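Part-time stockroom and returns assistant
Flultex Haberdashery, Zamudio Yard

Flultex sells ribbon, buttons, zips, wadding and an unreasonable amount of elastic, mostly by post. People order it with great confidence and send a fair bit of it back. We are looking for someone to stand between those two events and keep order.

The post is 20 hours a week, mornings only, starting in February. It is permanent once you have got through the first 3 months and so have we.

What the job involves

You will pick and pack orders from a printed list, check what comes back, and decide whether it can be sold again. A zip that has been sewn into a skirt and unpicked cannot. You would be surprised how firmly some customers hold the other view, and you will be writing to them, politely, using one of our standard letters or a better one of your own.

You will also measure ribbon. There is a brass rule screwed to the counter for this and it is the only one we trust. The Trultach stock system will tell you how many metres are left on a reel. Treat this as a friendly suggestion and go and look.

Deliveries from Nuretti, our button supplier, come in at 8.30am. They are heavier than buttons have any right to be. There is a trolley, and one of its wheels has opinions.
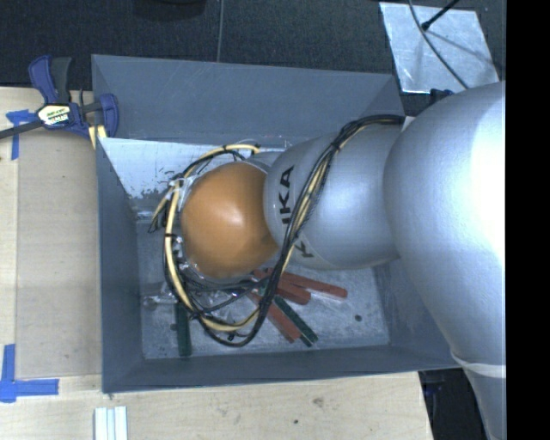 What we are looking for

Neat handwriting, decent eyesight (glasses are fine, most of us wear them) and the patience to tell navy from midnight under strip lights. You should be able to lift a full box and climb a short ladder. Shop or warehouse work would help. Knowing how to sew is welcome but we can manage without it, as several of us have for years.

What you get

A fair hourly rate, paid on time, with holiday and pension on top. Staff discount on everything except the good scissors. Tea is free. Biscuits are a matter of conscience.

How to apply

Send us a letter of no more than 2 pages saying what you have done and why you fancy this. CVs are fine too – we do read them. Post it or bring it to the trade counter before noon. If we like the sound of you, we will ask you in for a paid trial morning, and you can see the elastic for yourself.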